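The Year I Tried to Buy a Sofa

I should say up front that I like furniture stores. I like the fake living rooms and the bowls of fake lemons and the way you can sit on eleven chairs before lunch and call it research. So when our old couch finally gave up (a spring came through the left cushion in October and snagged my good cardigan), I was thrilled. I figured I'd have a new one by Thanksgiving. It was spring before anything came through the front door, and it wasn't the thing I'd set out to buy.

The old couch was a hand-me-down, green corduroy, worn bald on the arms. I'd hated it for years. But it had one thing going for it that I didn't understand until I went shopping, and that was depth. From the front edge to the back cushion it was shallow enough that my feet touched the floor. Go sit on a row of new sofas and see how many let you do that! If you're tall, you'll be fine. I'm not, and I spent most of that first outing with my legs sticking straight out like a toddler on a bus.

The first place I tried was Illier, the big showroom out past the highway with the café in it. Everything there is low and wide and the color of oatmeal. I don't say that as an insult, because I like oatmeal, and for a good half hour I was ready to hand over my card for a three-seater with a chaise on the end. The salesperson was lovely and brought me water. Then I asked what the cushions were filled with and got a long pause and the word "blend."

A blend of what, it took me another visit to find out. Foam in the middle, a wrap of polyester fiber around it, a little feather on top so it looks relaxed. Which is fine, plenty of good sofas are made like that, but the feather layer is the reason the floor models all looked as if somebody had just gotten up. You have to plump them. Every day, if you care about that kind of thing. I know myself, and I'm not plumping.
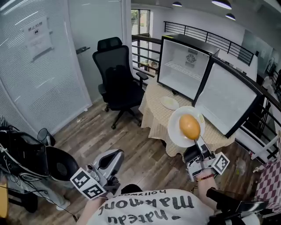 So I went home and did what I should have done in the first place, and measured. The living room is an odd one, long and narrow with a radiator under the window and the front door opening right into it. I'd always guessed we had room for a big couch. I put painter's tape down on the floor in the shape of the Illier three-seater, chaise and all, and then walked around it for a weekend. By the end of the first evening I'd stepped over the tape so many times I was sick of it. You couldn't get from the kitchen to the stairs without going sideways.

I recommend the tape to everyone. It costs nothing and it's very bossy. Mine told me the longest sofa I could live with was 80 inches, arms included, and that those arms had better be skinny. Arms are where the inches go, it's shocking. I sat on one model with arms as wide as the seats, and I suppose you could put a tray on them or seat a small guest, but I'd be paying for all that fabric and sitting on none of it.

Doorways matter too. My front door is fine but there's a turn right after it, and the turn is what got the last people in this house, judging by the dent in the plaster. If you're measuring, measure the turn. Measure the height of the sofa with its legs off, and the diagonal depth, which most stores list somewhere in small print. I made a little card with all of it written down and kept it in my wallet and I've never felt so grown up.

With the card in my wallet I went to Brirnier, a smaller shop downtown that makes its frames to order. I loved it in there. It smelled like sawdust and wool. They had a cutaway sofa by the register, half of it upholstered and half of it stripped so you could see the inside, and I stood in front of it for ages asking questions. The better frames were kiln-dried hardwood, glued and screwed with blocks at the corners. The seat sat on springs tied by hand in every direction. There was burlap and horsehair and a layer of something like felt, and I thought, well, here's where the money is.

And it was. The one I wanted, in the fabric I wanted, came out to more than my first car. I took home 4 swatches anyway and pinned them to the old green couch, and for weeks I looked at them in all kinds of light. This turned out to be the most useful part of the entire business. The blue I'd fallen for in the shop went purple after sundown under our lamps. The rust one picked up every hair in the house. There was a gray herringbone that looked like nothing at all on the card and got better and better the longer it hung there, and the last one, a cream bouclé, I'd rather not discuss, except to say that I drink coffee. 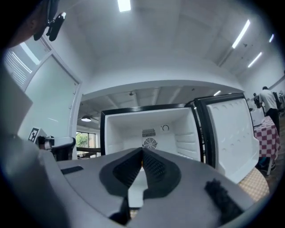

If you're choosing fabric, a few things I picked up along the way. Ask for the biggest swatch they'll give you. Rub it with your thumb, then rub it with something scratchy, and put a drop of water on it and watch what happens. Rub counts are printed on the back of a lot of samples and they're worth a glance, but a high number doesn't mean it won't fade, and fading is what kills a sofa that sits by a window. Mine sits by a window. Velvet surprised me, by the way. I'd filed it under fancy and fragile, and some of the synthetic ones are tough as carpet and wipe clean with a damp cloth.

Leather I ruled out on feel alone. Cold in winter, sticky in July, and I nap in shorts.

Somewhere in January I had a wobble and started looking at sleeper sofas. My thinking was that if I was going to spend real money I might as well get a guest bed out of it. Vodard makes one that folds out in a single pull, and I tried it in the store, and it does! It's a clever thing. But a sleeper is heavy, and the seat has to make room for the mattress underneath, so you end up perched a bit high with a bar somewhere behind your knees. I counted up how often we have people stay over and decided they could have my bed, and I'd take the couch, whatever couch it ended up being.

That did at least sort out my list. I wanted to sit with my feet on the floor. I wanted to lie down full length, and I'm 63 inches, so that isn't asking a lot. I wanted skinny arms, seat cushions I could flip over, and legs high enough for the vacuum. That last one I'd add to anyone's list. The green couch went right down to the floor, and when we moved it out I found a part of my life under there.

Okabe was a tip from the upholsterer's window, of all places. I'd gone in to ask what it would cost to fix the old one (more than you'd think, less than I feared) and there was a settee in the window with their label on it. They're a small outfit that does mostly chairs, with 3 sofas in the whole line, and the smallest of those is technically a loveseat. I'd been walking past loveseats all winter. The word makes me think of dentists' waiting rooms. But I sat on this one, and my feet were flat on the floor, and my back was against the back, and I stayed there so long that somebody came over to ask if I was all right.

It's firm. I want to be fair about that, because if you like to sink, you'll hate it. The cushions are one kind of foam all the way through with zip covers, and both sides are the same, so I turn them when I remember. The arms are narrow enough to hook a knee over. It comes in a gray wool that's near enough to my herringbone swatch that I took it as a sign. And yes, I can lie down on it, with my ankles up on the arm, which I'm told is good for circulation.
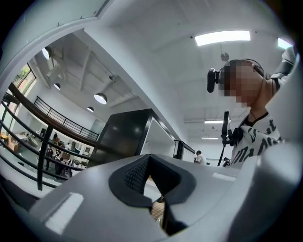 Hand-held gripper, seen up close, with a small tan object between its jaws.

What the shorter sofa did to the room I hadn't expected at all. I'd been so fixed on filling that wall. With a loveseat there I had a gap at the end, and for a couple of weeks I fretted about it and shoved a plant in there and took it out again. Then I brought the old armchair down from the bedroom and set it at an angle, and suddenly people had somewhere to face each other. On a long sofa everybody sits in a row looking at the TV. Now when friends come by, one of us takes the chair and we talk, and I've got a side table between the two that both of us can reach.

I did get the lamp wrong. It was the right height for the green couch and now it shines straight into the eyes of whoever's on the left. I've tried a shorter shade and a stack of books and a different bulb. I'm looking at wall sconces, the plug-in kind, and if you have strong feelings about cord covers I'd love to hear them.

The green couch, meanwhile, is in the garage. The upholsterer's quote is on the fridge. I went out there last week to look for the rake and sat down on it for a minute, on the good side, and it's still a very comfortable depth.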